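Textile Care and Linen Services
Unit 4 handout: Sheeting fabrics and laundering
Instructor: Rhiannon Ellis

4.1 Thread count

Thread count is the number of warp and weft yarns in one square inch of fabric. It is measured on the finished cloth with a pick glass, away from the selvage. Take 3 readings at different points and record the mean. Plied yarns are counted as single yarns in this course. Some sellers count each ply separately, so a two-ply fabric can be labeled at double its true figure.

4.2 Weave

Percale is a plain weave, one over and one under. It has a matte face and a crisp hand. Sateen floats the yarn over several others before it passes under, giving a smoother face that snags more easily. Twill is seldom used for sheets but is common in mattress ticking.

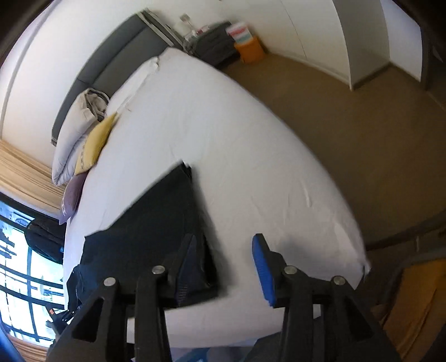 4.3 Shrinkage

Cotton sheeting is woven under tension and relaxes in the first few washes. Most of the change is in the warp direction. For the lab, mark a square of 25 cm on each sample, wash, dry flat, and measure again. Shrinkage is the loss in length divided by the original length, times 100. Report warp and weft separately. A fitted sheet must be cut with enough allowance that the corner pockets still reach under the mattress after shrinkage.

4.4 Wash temperature and color

Sort by color before sorting by soil. Dark reactive-dyed cotton is washed at 40 °C with a detergent that contains no bleach. Vat dyes hold better but still lose surface color through abrasion, which shows first along folds and hems. Optical brighteners build up on white goods and will dull dark ones, so the two loads do not share a detergent.

Crocking is the transfer of dye by rubbing. Test it dry and wet with a white cotton square and grade against the gray scale. The wet grade is usually lower.

Reading: Eynon, course reader, section on cellulosic fibers. Kohlhase, notes on dimensional change (copies in the Gittins lab).

Lab sheets for 4.3 are due December 10, 2023. Hand them to Declan Rewi.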